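Cell Signaling Methods
Unit 8: Co-immunoprecipitation of kinases and their partners
Handout prepared by Soudabeh Nazari, Greenwood teaching labs

Read this before the lab session and bring a printed copy. The Western blot handout (Unit 7) covers gels, transfer and detection, and none of that is repeated in these pages.

1. What the method tells you

In a co-immunoprecipitation (co-IP) you use an antibody to pull one protein, the bait, out of a cell lysate. Proteins bound to the bait come along with it and are detected afterward on a blot. A band for the partner means the two proteins were in the same complex in the lysate. It does not mean they touch each other directly. A third protein may hold them together, and a co-IP alone cannot tell the two cases apart.

Kinase–substrate pairs are often hard to catch this way. Many kinases bind a substrate, phosphorylate it and let go. Stable partners such as scaffolds and regulatory subunits give much stronger bands.

2. Lysis buffer

The buffer decides most of the result. We use a mild non-ionic detergent for this unit. RIPA contains SDS and deoxycholate and will break many complexes, although it gives cleaner blots when you only need the bait.

Add protease and phosphatase inhibitors just before use. Phosphatases stay active on ice, and a phospho-specific signal can drop a good deal while you are still labeling tubes.

Keep the salt at physiological strength for the first attempt. If the background is high, raise the salt in the wash buffer first and leave the lysis buffer alone.

3. Antibody and beads

Protein A and protein G bind antibodies from different species with different strength. Check the table in the Unit 7 appendix for your antibody. Mouse IgG1 binds protein A poorly, so use protein G for it.

Pre-clear the lysate with plain beads, then add the antibody and rotate in the cold room. Leave the tubes for 16 hours if your antibody is weak. A shorter incubation is enough for the tag antibodies, and long incubations also give contaminants more time to stick.

4. Controls

Every experiment needs these:

Input: a small sample of the lysate taken before the antibody goes in. Without it you can't say whether a missing band means no binding or no protein.

Isotype control: the same amount of non-specific IgG from the same species.

Bait-negative lysate: knockout or knockdown cells where you have them, or cells transfected with empty vector if the bait is tagged.

Reverse IP: pull down the partner and blot for the bait. This one often fails for practical reasons (a poor antibody, or a partner that is far more abundant than the bait), so a negative reverse IP should be reported but not overinterpreted.

5. Bench protocol

Step 1. Wash the cells twice with cold PBS and remove all of the liquid.

Step 2. Add lysis buffer, scrape, and move the lysate to a cold tube. Keep it on ice, mixing now and then.

Step 3. Spin at full speed in the cold. Take the supernatant and leave the last bit above the pellet.

Step 4. Measure protein and bring all samples to the same concentration. Set aside the input.

Step 5. Pre-clear, add antibody, rotate, then add washed beads.

Step 6. Collect the beads on the magnet. For agarose, spin at 3000 rpm in the benchtop centrifuge – faster spins crush the beads.

Step 7. Wash four times. Change to a new tube before the last wash, as protein stuck to the plastic will otherwise end up in your sample.

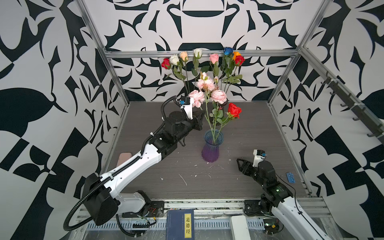
Step 8. Remove the last of the buffer with a fine tip, add sample buffer and heat. Load the supernatant next to the input.

6. Reading the blot

The heavy chain of the IP antibody runs near 50 kDa and the light chain near 25 kDa. If your partner is close to either size, use a detection antibody from another species or a light-chain-specific secondary.

Compare the partner band with the amount of bait recovered in the same lane. A weaker partner band after drug treatment means little if the bait is weaker too.

7. For the write-up

Show the input and IP panels from the same experiment, and mark any place where lanes were spliced. State the antibody clone, the lysis buffer and the number of independent repeats. Write-ups are due in April, before the kinase assay unit begins.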